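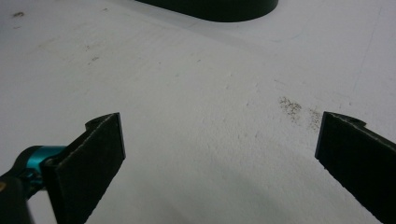
FOR RELEASE 08/04/2019

**Jament publishes open practice guide for work with hand-held grippers**

GRUTANTHORPE — Jament today makes public its Good Practice Guide for Hand-Held Gripper Work, a document of seven rules for teams who record manual tasks so that robots can later learn them. The guide is free to download and every laboratory or company may use it, copy it and change it for own needs.

The rules were written in the Grutanthorpe workshop and tested there from February, together with the engineering office Pfister and the training center Tasley. In this period the three partners checked over 600 recordings. Most of the problems which they found did not come from the machines. They came from small things at the table: a cable lying across the path of the wrist, a tray placed differently after a break, an operator who was tired and did not say it.

"We had a standard for the robot and a standard for the electrical cabinet, but for the person who holds the gripper we had only habits," said Eimear Doherty, who leads the work on the guide at Jament. "Every operator had learned from the operator before. We wanted to put this on paper, in words that a new colleague can understand on the first morning."
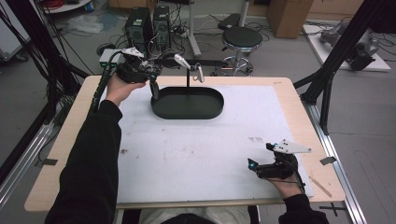

The first rules concern the seat and the table. The operator works seated, with a gripper in each hand, and both elbows must be free to move. Cables leave the hand toward the body side and must never cross the work surface. The places of the seat and the stand are marked with tape on the floor. If something is moved, it goes back to its mark before the next recording starts.

Further rules speak about the objects. Small metal parts such as keys, rings and hooks need special attention, as they can slip or swing when they hang from a bar. The guide asks that the operator opens the fingers fully before each approach and does not pull on an object which is caught. In such case the recording is stopped and marked as stopped. It is not deleted — a stopped recording is also information.

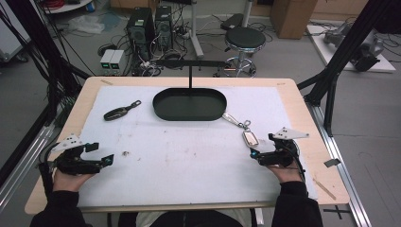

Rest has a rule too. After 200 recordings, the operator must change to another duty for the remaining part of the shift. A second person looks at the work surface 2 times per shift and writes down its condition. Marks and dust are allowed if they are noted, but loose parts which do not belong to the task must be taken away.

"Some colleagues found this too strict in the beginning," said Doherty. "Now they remind me when I forget it."

The guide does not replace national safety law or the instructions of the equipment maker. Jament will collect comments from users and prepare a revised edition. Tasley will include the present text in its course for new operators.

Printed copies can be requested from the Jament office in Grutanthorpe.

**Press contact:** Eimear Doherty, Jament, Grutanthorpe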